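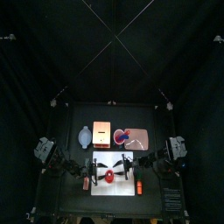 Student Robotics Team from Pistmont Takes Two-Arm Table to Fedska Tabletop Challenge

PISTMONT, 31 July 2021 – The Pistmont Student Robotics Club will enter its two-arm robot table in this year's Fedska Tabletop Challenge, a competition for school and community teams working on robots that handle everyday objects. The club has been building and testing the system since last fall and finished the enclosure in June.

The table is black, with black fabric walls on the sides and a robot arm mounted at the left and right. Each arm ends in a black gripper. Both arms can reach the middle of the table, where the team lays a white sheet as the main work area. Bottles, a bowl, a cup, a tray and other small items are set out for practice.

"We wanted plain things that anybody has at home," said Salim Muli, the club's student captain. "A bowl is harder than it looks. If the gripper comes down at the wrong angle, the bowl just slides away from you."

Fedska teams are scored in two rounds. In the first, a judge names an object and the robot has to pick it up and place it in a marked spot. In the second, both arms have to work on the same task without touching each other. Teams get 5 minutes for each round and may restart once. A driver may guide the arms by hand controls in the first round only.

The Pistmont team has 4 members, all high school students. Two of them work on software and the other two take care of the arms, wiring and table. The club logged 1,461 practice runs between the start of the school year and the end of June. Every run was written down in a shared notebook with the object, the starting position and the result.

Gilmar Frota, who teaches shop and computer science and coaches the team, said the notebook has been the most useful part of the project.

"Early on they would change three settings at once and then argue over which one helped," Frota said. "Now they change one, do a set of runs and write it down. The second round is still giving them trouble. The arms wait on each other too long – that is what they are working on this summer."

Brusten, a Pistmont machine shop, cut the mounting parts for the table at no charge. Macedo, a local fabric store, donated cloth for the enclosure. The remaining costs were covered by club dues and a spring car wash.

The club meets after school during the year and in the mornings over the summer. It is open to any Pistmont student in grades 9 through 12, and no experience with programming or tools is required. New members start with a short safety lesson and then work alongside a current member on the practice table.

Students who want to join can sign up at the school's main office. Businesses interested in donating parts or tools may leave a message for Gilmar Frota at the same office.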